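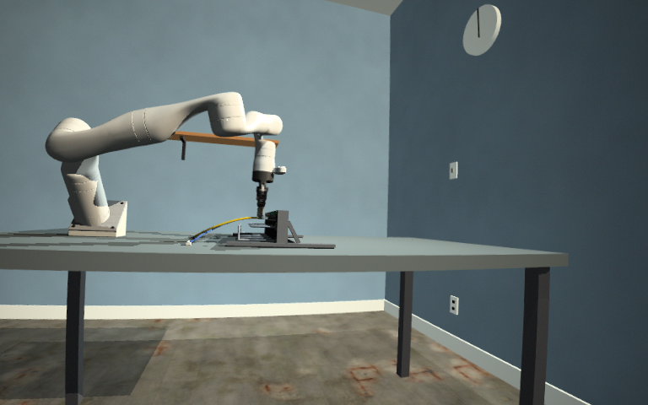
Slide 2: Moisture in concrete floors before covering

Start with the Grekgate job. Slab poured in September, vinyl down too early, adhesive failed along the north side. Say that the surface felt dry to the hand and that this tells you very little.

Define the two numbers people mix up. Moisture content is water by weight. Relative humidity is what the probe reads inside the slab, and it is the one the flooring supplier will ask for. Write both on the board.

Slide 3: Where to test

Probe depth is 40 percent of slab thickness when drying from one side, 20 percent when drying from both. Pause here. Somebody usually asks about slabs on grade - treat them as one-sided.

Keep holes away from outside walls, heating pipes and direct sun. Vacuum the hole, set the sleeve, cap it, wait the full period the standard calls for. Readings taken early at Ilport had to be thrown out. 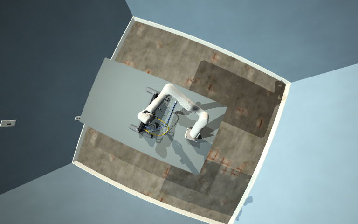 Mottled concrete floor texture with an off-white baseboard strip, rendered view from high above.

Slide 4: Reading the floor by eye

Dark patches can be moisture, curing compound, old adhesive or a change in finish. Color alone does not separate them. Mark the patch, test inside it and outside it, compare.

Baseboards go on last. If they are already fitted, check behind them before signing anything.

Slide 5: Drying time

Show the Rønning log. The building was closed in and the air handling was running, and the curve still flattened out well above the limit. Point to hour 900, then hour 959, and let them see how little changes between the two.

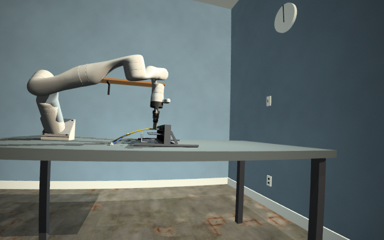

Drying slows as the wet zone moves deeper, so extra heat late in the job does less than the crew expects. Dehumidifiers help only if the room is sealed. Doors left open overnight - mention Gotex, loading side - put the moisture straight back in.

Slide 6: Records

Log air temperature, air humidity, slab temperature, probe depth and hole location. Keep the calibration sheet with the readings. Questions, then break.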